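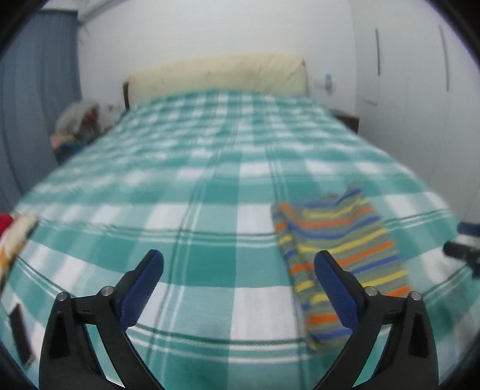

TAMPERE, Sunday, November 21, 2021

The bedroom is a good laboratory, and we should stop being ashamed of it

By Eusebio Taipe

When people who build robots at home show their work to other people, they clean the table first. They put down a grey cutting mat, they bring the lamp closer, and they place one wooden cube in the middle. Then the gripper takes the cube and puts it in a cup. I have made this kind of video myself. I was proud of it for one evening.

My opinion is that the cube has done harm to our hobby. A gripper which is developed with a cube becomes a machine for cubes. If we want our machines to be of some use in a home, they must be developed in the home, on the surfaces that the home has, and from the first week. For me this means a bed with a green and white checked sheet and a folded striped cloth lying on it.

The Ovo is a hand-held gripper that I started in March. It has two arms joined by pins and two dark blue finger pads, and a camera looks down between them. There is no robot arm under it. The arm is mine. I hold one Ovo in each hand and fold the cloth with them, and the cameras record what the fingers do. The recordings will be used later to train a small program, and if everything goes well that program will one day drive two real arms. I do not own two real arms. I do not own one.

Some members of Flosico, the shared workshop where I print and drill my parts, find this order of work strange. They say that first you must have the robot and afterwards you can worry about the laundry. I understand the feeling. A motor that moves is a great pleasure, and a person who pushes a gripper around on a bedsheet looks like a person playing with salad tongs. But I believe they have the order wrong, and I would like to explain why with some care, as I often explain it badly when I am standing at the drill.

Let me begin with the cloth. A cube has the same shape each time that you come to it. You learn its width and you are finished. A cloth which was folded by a person has an uneven edge, a corner that stands up a little, a second layer that has moved away from the first. If you close the fingers on the edge you may take one layer or two, and from above it is very hard to say which. My first finger pads were hard and flat, and they were excellent with cubes. With cloth they took both layers or they took nothing. I changed the pads four times before the end of the summer, and each change was decided on the bed. The workshop table would have told me that the first pads were perfect.

Then there is the surface under the cloth. A table is hard, and one can press on it. A mattress goes down when you press, and the sheet makes small waves, and the thing you wanted to take goes down together with everything else. For a person this is no difficulty, we do not even notice it. For a program that has learnt only on a table, it is a different planet. A sheet with a pattern is a further trouble for the camera. My lens is very wide, so the lines of the checks become arcs, and the large squares near the fingers become very small near the headboard. Pirjo Ikonen, who knows much more about lenses than I do, advised me to buy a plain sheet for the recordings. It was sensible advice and it would have cost me 20 euros. I did not follow it, and we are still discussing the matter.

Her argument deserves to be given fairly. She says that a beginner must remove difficulties one by one. First the plain sheet, so that you can see if the fingers work. Then the pattern. If you put in all the difficulties on the same day and the thing fails, you cannot know which one was guilty. This is how she was taught, and it is how she repairs instruments in her working life, and she repairs them very well.

My answer is that in our hobby the second step does not come. I have looked at many projects by people like me, with a kitchen and a salary and free Saturdays. They begin with the simple case and they say that later they will go to the real one. Then winter arrives, or a baby, or a more interesting project. What remains is a machine for the simple case. A university group has students who will come after and continue. I have only myself, and my patience is limited, so I prefer to spend it on the real case while it is fresh. If I fail with the real sheet, then at least I have learnt something about real sheets.

I also think that there is some vanity in the clean table. We want our pictures to look like the pictures of companies. For this reason we hide the curtain, the wardrobe, the things on the bed that are waiting to be put away. But these are the conditions of the job. A machine for the home will see a wardrobe handle and a wall plate behind its work all its life. It will see whatever was left at the side of the bed that morning. If the training recordings contain nothing of this, then on the first day in a real room the program will be like a tourist who has learnt the language only from a book. I was this tourist when I came to Finland, and I remember it well.

Now to money, which is a subject that hobby builders avoid in the same way that they avoid weighing themselves. My finished pair of grippers cost me 166 euros in material, without the cameras, which I had already. A pair of arms strong enough to carry them, with the Usuga motors that everyone at the workshop recommends, would cost more than my bicycle and my computer together. Suppose that I had bought the arms first. I would now feel an obligation to the arms. I would design fingers that are light enough for them, choose cloths that are small enough for them, and film only the area that they can reach. The purchase would be making the decisions. With the hand-held version my own shoulder does the work, and my shoulder was free.

I must be careful here and say what is not good in this method. A human hand cheats. When I hold the gripper I feel the mattress through the handle, and I correct the pressure without knowing it, and the camera does not record this feeling. It records only the result. I have 1,823 recordings of folding now, and it is possible that a good part of my skill is not inside them. A motor will not feel what I felt. Pirjo made this objection in the first week and I had no reply, and I still have only half of one: the fingers must be soft enough that the exact pressure does not matter very much. I cannot prove yet that they are.

A second weakness is the body of the builder. After 30 minutes on the knees at the end of a bed, the back begins to write its own opinion essay. When I am tired I fold worse and I also hold the gripper at a lower angle, so the evening recordings are different from the morning ones. I was going to delete the evening ones. Now I keep them and I mark them, and I will see later if they do any harm.

What I would ask from the shared workshops is something small. At Flosico we have a very good laser, three printers and a wall of clamps, and every surface is flat, hard and horizontal. There is no place in the building where you can try a machine on something soft. We bought the laser after long meetings. Nobody proposed a mattress. I have proposed it now, in writing, together with a chair with a cushion and a chest of drawers with one drawer that sticks. The reply was friendly, and it contained the word "hygiene" two times. I accept that a mattress in a room with sawdust needs a cover. A cover can be washed.

I would ask something from the organisers of the Vavance open day as well. Their rules for the table of home robots say that each project must show its demonstration on the board provided, one white board, the same for all. I understand that this is meant to be just. It is just only to those who built for a white board. Let each person bring the surface for which the machine is made, also when it is ugly and takes a long time to carry up the stairs. The visitors would learn more from a gripper that fights with a blanket and loses than from ten grippers that move a cube.

As for the Ovo, the pins in the upper joints are what I look at this month. They are round and silvery and I like them very much, but on the older pair the holes around them have become wider with use, and the fingertips no longer meet at exactly the same place. With a thick towel you would not notice. With a thin cloth you lose the edge every few attempts. Pirjo wants me to put in brass sleeves. I was thinking of simply printing new links each season, like changing tyres. She has offered to lend me the reamer if I promise to do it her way, and I think that on this question I will do it her way. The sheet stays.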